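Category: Music / Out and About
Last updated: June

So I finally made it to the open day at the Kirwood pressing plant, and yes, I came home with more records than I can carry up my stairs. No regrets!

You get there by taking the shuttle from Tumdale station, and I'd get in line early. There were 162 tickets for the morning session and they went fast (I got the second-to-last one, still smug about it). They split us into groups of up to 14 and handed everybody a pair of foam earplugs. Wear them. The press room is LOUD.

I've bought vinyl since high school and somehow never thought about how it gets made. You start with these little plastic pellets, which get heated into a fat puck, and then the puck gets squashed between two stampers with the labels already in place. No glue on the labels! I asked twice. The day we visited they were running the new Wosetine album, the one with the twelve-minute closer, and our whole group went a bit quiet when the first copy came off the press. Then somebody started humming the bass line and that was that.

My favorite stop was the listening room, where they pull a copy from each batch and play it start to finish. Imagine getting paid for that. They let us hear a test pressing of side 2 and the low end made my ribs buzz. 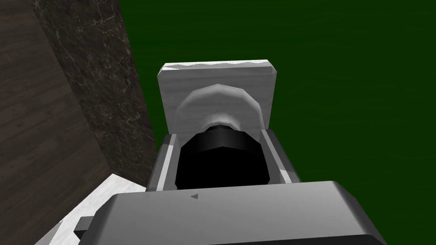
Food, merch and getting home

Lunch was a taco truck in the parking lot, pretty good, long line. The merch table had seconds with dinged sleeves for cheap, so I grabbed a couple of Parsons live albums I'd been hunting for ages. Last shuttle back leaves at 4:30 and it does not wait.

Related:
- Wosetine at the Tumdale Ballroom: our review
- The Parsons live albums, ranked
- Record fair season is back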